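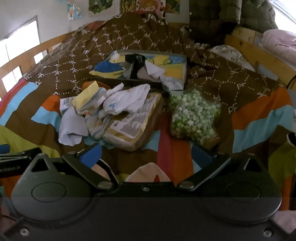
Eight months of patching

2019-12-18

Our eye clinic called back this morning. My daughter's left eye has come up two more lines on the chart since July, and the doctor wants to cut the patch down from four hours a day to two. I have been waiting to write that down.

For those who started reading recently, she has amblyopia, or lazy eye. The left eye is healthy but her brain had stopped paying attention to it. It was picked up at her preschool screening, which I nearly skipped because she had a cold. She never squinted or bumped into things and I had no idea.

The patch goes over the good eye. The first two weeks were bad. She cried when it went on and cried again when it came off, and her skin got red where the glue was. Saimi Kauppinen, the orthoptist, had us switch to a smaller size and hold a warm washcloth on it before peeling. That fixed most of the skin trouble. The crying stopped on its own somewhere in the third week.

What we do now:

Patch on after breakfast, before shoes.
Close-up work for at least part of the time - coloring, beads, sticker books.
Patch off at lunch, and no arguing about five more minutes either way.

Glasses were a bigger expense than I planned for. The second pair came to $369 with the lenses, and insurance paid $81 of it. I have appealed. If anyone has gotten a plan to cover a replacement pair inside the same year, please tell me what you wrote in the letter.

Several of you asked about the parent group. It meets at the Juntunen library, upstairs, and Aleksi Rantala keeps the email list. There were 31 families on it last time I looked. Most have kids between three and seven, and a few are grandparents doing the patching while the parents work.

Next appointment is in ten weeks. The doctor warned us that some kids slip back when the hours are reduced, so they will check both eyes again then and decide whether to go back up. I have bought two more boxes of patches in case. She picked the ones with the foxes.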